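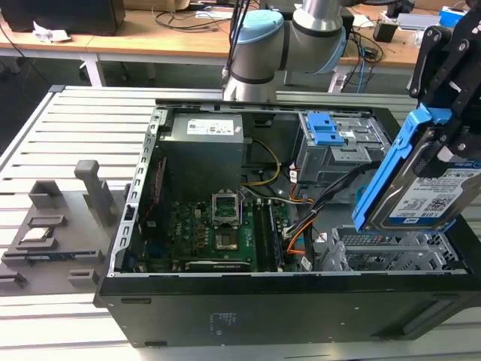 To: wornstead-list
From: Joaquim Paiva
Subject: Re: [wornstead] drop-off day, what about monitors?
June 2024

Hi Awuor, hi all,

Answers first, then the rest of what was settled on the phone with the county.

Monitors: flat ones yes, tube ones no. The county stopped paying for the glass last year and Godura won't load them. If you have a tube set, the transfer station on Gresow Road still takes it for a fee, weekdays before 3.

Printers are fine if the cartridges are out. Same for small copiers. Please no microwaves, no dehumidifiers and nothing with a gas engine.

Computers can come whole or in parts. A lot of people have already opened theirs up and pulled the memory or the drive, and that makes no difference to the price. If the drive is still in there and you care about what's on it, take it out at home. Sharon will have a drill press behind the fire hall, but the line for it was over an hour long last time and she has to leave at noon.

The truck holds 40 pallets' worth at most, and the first load goes out at 11. We had 437 cars in the spring and the line backed up onto Goh Street, so this time you enter from the church side and leave past the ball field. Erick is putting out the cones Friday night. Don't park inside them to unload, even for a minute.

Cost is the same as before. Suggested five dollars a car, and the fire hall roof gets whatever is left after the truck. We cleared some 300 dollars in the spring - not much, but it paid for the flashing.

Still open: who has a hand truck we can borrow? The one in the shed has a flat and the tire is an odd size. Also the second date in July depends on whether Godura can give us a driver, and they haven't called back.

Joaquim
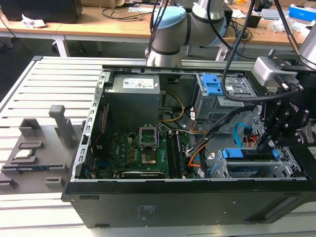 Awuor Kombo wrote:

I read the flyer twice and it says "electronics" and nothing else. Does that cover monitors? My mother has two, one of them the deep kind, and neither of us can lift it more than once, so I would like to know before it goes in the car.

Also, is the fee per item or per carload? The flyer at the post office and the one at the bank don't agree. Somebody should take one of them down.

Awuor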